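换手机这事拖了快一年，11月总算换了。趁午休赶紧写两笔，写得乱，凑合看。

旧的那台是Landness，用了好几年，屏幕右下角一道裂，充电口要歪着插才有反应。本来想再撑撑。结果上个月导航导到一半黑屏，站在高架底下找不着北，问了三个人才走到地铁口。算了，换。

先说预算。我给自己定的是3,000以内。最后花了3,829。别骂我，下面慢慢交代。

一开始看的是Greltmont的新机，首发那天晚上八点蹲在页面上，手都放好了，点进去转圈，再点，没了。补货再抢，又没了。连着抢了5次，一次没中。朋友圈里倒是有人晒单，Mawuli Gyamfi就晒了，还问我要不要加价收他的。不要。抢手机抢到这份上我觉得挺没劲的，又不是演唱会门票。

后来去线下店摸真机，反而冷静了。Greltmont那台镜头凸得厉害，放桌上一按就晃，打字哒哒哒响。重量也不轻，207克，单手躺着刷，砸脸肯定疼。店员一直推分期，推延保，推那个什么会员，我说我就看看，她说看看也可以办。

旁边柜台是Nisent，人少，清净。拿起来第一感觉是薄，边框磨得圆，不硌手。系统打开干干净静的，没有一堆删不掉的软件。就这一点，好感度拉满。问了价，标准版在预算里，但是存储小，我手机里照片从来不删，肯定不够用。往上一档，3,829。

在店里转了三圈。出去买了杯奶茶。又回来。买了。

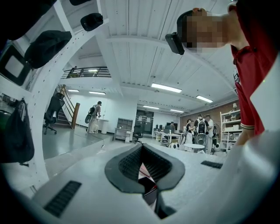
然后是搬家，手机搬家。这个真的要吐槽。官方那个迁移工具写着一键换机，我一键了，卡在百分之九十几不动，等到半夜一点，重来。第二遍好了，但是聊天记录没过来，得单独导。银行的app要重新认证，有一个死活收不到验证码，后来发现是短信被归到骚扰拦截里去了。服了。

闹钟也没过来。第二天差点迟到。各位换机记得检查闹钟，切记切记。

用了两个多礼拜，想到哪说到哪：

续航够一天。我是重度，早上七点出门，晚上回家还剩一点点，偶尔看视频多了就得补一口。比旧的强太多，旧的下午就开始找插座。

充电挺快，洗个澡出来就差不多了。但是充电头要另买！盒子里就一根线，一张卡针，一本没人看的说明书。我在网上买了个Kontogiannis的头，也能快充，就是有点烫，晚上睡觉不敢一直插着。

拍照白天很好，晚上一般。拍猫糊，拍路灯会炸成一团。人像模式抠头发抠得不咋地，Ewurabena Amoah看了我给她拍的，说耳朵少了半只，让我删掉。我没删哈哈。

屏幕亮度好，太阳底下也能看清。指纹在侧边，我习惯屏下的，头几天老是拿大拇指去戳屏幕，戳半天没反映，现在改过来了。

信号嘛，电梯里照样没有，地库里能撑一会儿。公司厕所最里面那间，旧手机一格都没有，这台有两格，视频能放了。重大升级。

缺点也有。震动偏软，口袋里经常感觉不到，漏了好几个电话。扬声器声音开大了发闷，听播客还行，听歌算了。还有就是这个颜色太沾指纹，买的时候店里灯一打特别好看，拿回家一摸一个印子，只好套壳，一套壳薄的优势就没了，白薄。

壳我买了两个，一个透明的一个磨砂的，透明的估计过阵子就黄。贴膜是自己贴的，进了一粒灰，正好在前摄旁边，每次看到都想撕，忍住。

有人问值不值。超了预算当然肉疼，但是想想旧的那台用了那么久，平摊下来也还好吧。再说首发抢不到的那台，前两天我看二手平台已经在掉价了，Mawuli挂的那台还没出掉，他又来问我要不要，这回不加价了。还是不要。

旧手机我没卖，回收报价低得可笑，还不够吃顿火锅。擦了擦放抽屉里，当备用机，歪着插还能充上电。

先写到这，开会了。过阵子系统要推大更新，更完要是变卡了再上来骂。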